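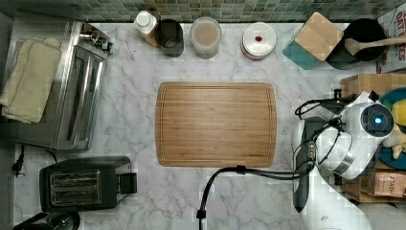

The Board

My mother's house sold in August, and by then the kitchen was the only room left to do. My brother had taken the bedrooms and the garage. He said the kitchen was mine because I was the one who cooked, and I didn't argue with him.

I started at seven in the morning. The movers were due at two. They were a small outfit called Ternico that my brother had found, and they charged 64 dollars an hour for two men and a truck, with extra for stairs. There were 12 stairs down from the porch to the street. The man on the phone had asked.

I wrapped the plates first. Then the glasses, then the bowls. I threw out spices. My mother kept spices until the labels faded, and there was a jar of paprika older than my daughter. I kept that one for a while on the windowsill and then I threw it out too.

By ten I had the cupboards empty and only the counter to deal with. I didn't want to do the counter. She had picked the marble herself the year after my father left, with money her sister lent her, and she paid it back over four years in envelopes. The green tiles she chose from a sample card she carried in her purse all that winter. She would take it out in restaurants and hold it up to the light and ask the waitress which one she liked.

I unplugged the toaster oven and the toaster. She had owned both, and used both, and could explain why if you asked. The toaster was for bread. The toaster oven was for everything that had been bread the day before. The towels lived on top of the toaster oven. I told her a dozen times it was a fire hazard and she told me she took them off first. I folded them again, though they were folded already, and put them in a box marked LINENS.

That left the cutting board.

It was a bamboo board with a groove around it for the juice, and she had it out every day that I can remember from the last ten years. She cut onions on it and rolled out dough on it. When she paid bills she pushed it to the back and then pulled it forward again when she was done. After she got sick she still put it in the middle of the counter every morning, even on days when she ate nothing but toast. I asked her once why she bothered. She said a kitchen should look ready.

I had a list from my brother of what was going where. The toaster oven was going to his son. The toaster was going to the church on Rurano Street. The board wasn't on the list at all.

I called him.

"There's the cutting board," I said.

"What about it?"

"Do you want it?"

He was quiet for long enough that I thought the call had dropped. "Do you?" he said.

"I have three."

"I have one of those glass ones," he said. "It's terrible. It makes that sound."

"So take it."

"You're the one who cooks."

We went back and forth like that. It was the longest we had talked since the funeral. He told me he had found her tax papers going back 30 years, in order, each one with a rubber band. He told me there was a coat in the hall closet with 900 dollars in the lining, in twenties, and that he had been meaning to bring it up. I said he should have brought it up sooner. He said he knew that.

"Half is yours," he said.

"I know half is mine."

Then we both laughed – not very much, but it was something.

In the end we didn't decide about the board. I said I would hold on to it and he could have it if the glass one ever broke. He said he might drop it on purpose.

The movers came at ten past two. The older one looked around the kitchen and asked if everything was going, and I said everything but the board. He carried the boxes down in pairs. The younger one stopped to run his hand along the tiles and said his aunt had a kitchen that color. I told him the new people were planning to keep them. I didn't know if that was true.

When the truck was loaded I wiped the counter from one end to the other. I wiped along the gray veins in the marble the way she did, as if they were something you could get off. Then I signed the sheet on the porch railing and the men drove away.

I went back in for my purse. I had bread in there, and some cheese, and a tomato from my own yard that I had brought for lunch and forgotten about. The knives were all on the truck. I tore the bread with my hands and set it on the board, and I ate standing up, with the window open.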